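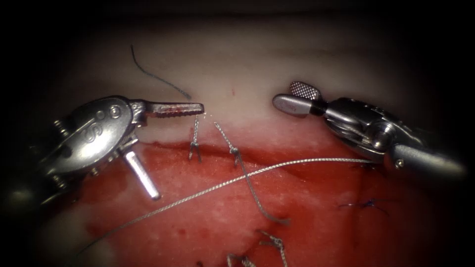 Trasbridge, November 16, 2021

Stovura thread tracker, README

Stovura finds suture strands in endoscope video and hands their centerlines to the motion planner. We're so happy with this release! Braided strands that cross each other now stay separate, even against red tissue and shiny instrument wrists.

Quick start: install Relari first, then run stovura track on a folder of stills. Output is one curve per strand, up to 100 points each.

Known gaps
Short cut tails still get merged with knots — Killian Besnard has a fix in the works for December.
Dark thread near the border needs a lower threshold.

Bugs and ideas go to Krum Kneževič.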